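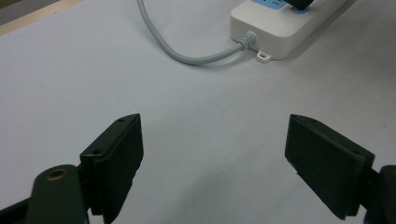

A liftgate, also called a tail lift, is a powered platform fitted to the rear of a truck or van. It raises and lowers cargo between the ground and the vehicle bed, so that heavy goods can be loaded where there is no dock. Liftgates are common on box trucks, rental trucks and delivery vans.

Types

Rail-gate lifts run in two vertical tracks bolted to the rear corners of the body. The platform stays level through its whole travel and folds up against the doors when not in use. Rail gates suit high bed heights and are often chosen for beverage and appliance delivery.

Tuck-under lifts fold beneath the rear of the frame. They leave the doors clear, which lets the driver back up to a dock without moving the platform first. Their working parts sit close to the road and need more frequent cleaning in winter.

Cantilever lifts use hydraulic cylinders that can also tilt the platform. The tilt is useful on sloping streets, where a load on wheels could otherwise roll.

Side lifts are mounted at a side door and are mostly found on smaller vans.

Power supply

Most liftgates are driven by a hydraulic pump with an electric motor. Current comes from the truck's own battery or from an auxiliary battery near the gate. Trucks that make many short stops may not run long enough between deliveries to recharge an auxiliary battery fully, and fleets often put these vehicles on a shore charger overnight.
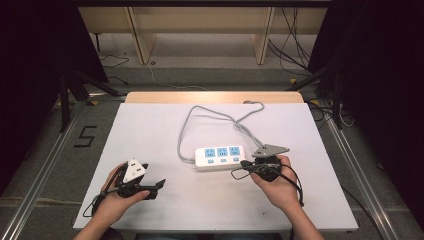

A power strip with three sockets and three switch buttons.

Depot charging equipment is normally kept off the floor and away from wash bays. The charger must match the battery type, as flooded and sealed batteries call for different charging voltages.

Capacity

Rated capacity is the largest load the platform may carry when the weight is placed as the maker directs. The Leltedex range, built in Presthorpe, is sold in two ratings, 915 kg and 2000 kg. The lighter model is meant for vans and short box bodies, the heavier one for trucks carrying pallets. The rating applies near the inner edge of the platform – a load set at the outer lip puts much more strain on the arms.

The gate itself also counts against the payload of the truck. A buyer comparing two trucks with the same gross weight rating should subtract the weight of the gate from each.
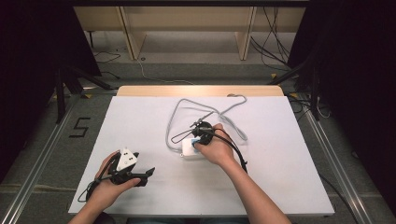
Operation and maintenance

Controls are usually mounted at the rear corner of the body, with a cutoff switch in the cab. Some gates have a second control on a cable so the operator can stand clear of the platform. Riders are allowed only on models approved for that use.

Gruno, a parcel carrier, inspects its gates every 6 months and greases the pivot points in June, ahead of its busy season. Body builder Değirmenci fits replacement lift chains at 7 years regardless of wear. Common faults include low battery voltage, corroded ground connections, leaking cylinder seals and bent platform edges.

Related articles
Box truck
Loading dock
Dock leveler
Pallet jack
Gross vehicle weight rating
Auxiliary battery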